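How to Clear and Sort a Table Full of Wrappers

Posted in: Kitchen and Household
By Kidus Kahsay

A table after snacks collects more packaging than you'd expect. Most people scoop the lot into the bin in one go, and that works, but it drops crumbs through the cloth and puts things in the garbage that could go elsewhere. The method below takes a few minutes longer and leaves the cloth clean enough to stay on the table.

What you need

2 paper bags or small bins
A damp cloth
A dry, soft brush (a pastry brush is fine)
Scissors, if your depot wants bags opened flat

I use paper grocery bags with the tops folded down so they stand up on their own. Set them on chairs at the same end of the table.

Step 1: Take off everything that isn't garbage

Glasses, bowls, the remote and anybody's keys go to the counter first. Small things get wrapped up in tissue and thrown out more often than you'd think. We lost a hearing aid battery cover that way one June and went through the whole kitchen bag on the back step to find it.

Step 2: Check the bags for leftovers

Pick up each snack bag by the bottom corners, hold it over a bowl and give it a shake. Do this before you flatten anything. Large foil-type bags hold crumbs in the bottom seam, and if you squash them first the crumbs shoot out of the open end onto the cloth.

Step 3: Pull out the tissue

Used tissues and napkins come out next. Where we live, greasy paper goes in the green bin and plastic does not, so it pays to get the two apart early. If your area has no food scraps collection, tissue goes in the regular garbage.

Step 4: Sort the plastic by feel

Once the paper is gone you are left with two main kinds of plastic, and your fingers can tell them apart faster than your eyes can.

Soft, stretchy film: clear produce bags, bread bags, overwrap. It stays crumpled when you let go, or opens slowly, and it stretches a little when you pull it.

Crinkly wrappers: chip bags, candy wrappers, bar wrappers. They are noisy, often shiny, and they tear in place of stretching.

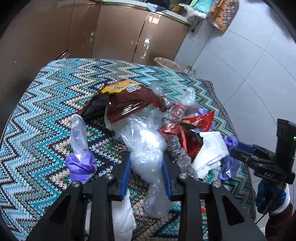
Clear film is the easiest thing to miss in a pile like this. It hides under the coloured wrappers and takes on the pattern of whatever is beneath it, so on a busy cloth you can look straight past it. Go for the clear pieces first and the bright ones last. Red and purple wrappers aren't going to get lost.

Pick film up from the middle of the crumple, and lift it straight up. Dragging it sideways pulls crumbs and smaller wrappers along with it, and a textured cloth will catch on any sharp corners.

Wrappers that have been twisted or knotted can stay that way if they are going in the garbage. If your depot takes them, untwist them. The sorting staff at ours asked for this on the sign by the door, along with no food and no receipts.

Step 5: Flatten and nest

Lay the biggest bag on the counter, press the air out, and put the small crinkly wrappers inside it. Fold the open end over twice. One large bag will hold an evening's worth, and it stops the little ones from blowing around on collection day. Leave this step out if your program wants every item loose.

Soft film goes into its own bag. We hang ours on the inside of the pantry door and take it in when it is full.

Step 6: Brush the cloth

Brush crumbs from the far edge toward you and into the bowl from Step 2. On a knitted or loosely woven cloth, brush along the rows. Going across them pushes crumbs down into the texture. Dab sticky spots with the damp cloth and let them dry before you set anything on top.

If crumbs are well and truly stuck in, gather the cloth by its edges, carry it outside and shake it.

A note on local rules

Flexible plastics are handled differently almost everywhere. Some places take them curbside, some only at a depot, and some not at all. Check your municipality's list before you start saving wrappers in the pantry.

Comments (2)

Bjartur Kvaran
Do you rinse the film before it goes on the pantry door? Ours started to smell after a couple of weeks.

Kidus Kahsay
Only if it had meat or cheese in it. Bread and produce bags I just shake out. If you do rinse, hang them over the tap until they are dry.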